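2021-09-23

Gas again. Bill from Drirnska came in this morning, up on the last one and the last one was bad. Called them - on hold forever - and got told the fixed rate I turned down in April is gone. Should of taken it. Anyway.

Nat gas futures up again overnight, everybody blaming storage. Didn't get to read the whole Morko note, only the first 2 pages. Storage low, winter coming, buyers nervous. 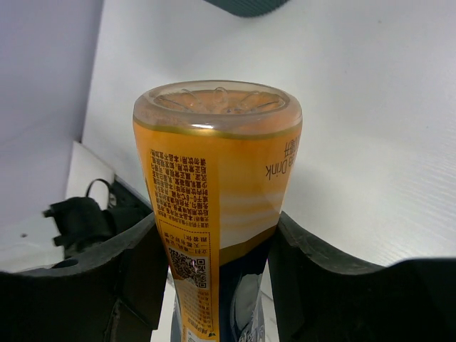
So do I lock in now or wait? Lock in half, leave the rest floating till the weather shows itself.

Wrote that down so I can't argue with myself later. Half means 1000 therms on the Brandes plan, if they still offer it by the time I get thier form back. Need the meter number. Where is the meter number.

Oil dull next to all this. Small drop after lunch, back up by the close. Sold nothing, bought nothing. Flusuvine pipeline still down for repairs, 7 days now, and no restart date on the website - same notice as before. 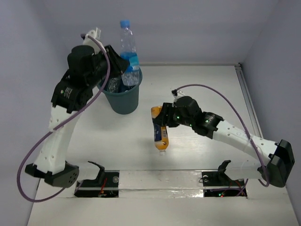 Nikola Kos thinks I'm panicking, says prices like these bring in more cargoes and by spring I'll be stuck paying double what the neighbors pay. Maybe. Spring is a long way off and the furnace is old.

Form to Brandes first thing. Call Drirnska back re the late fee. Bed.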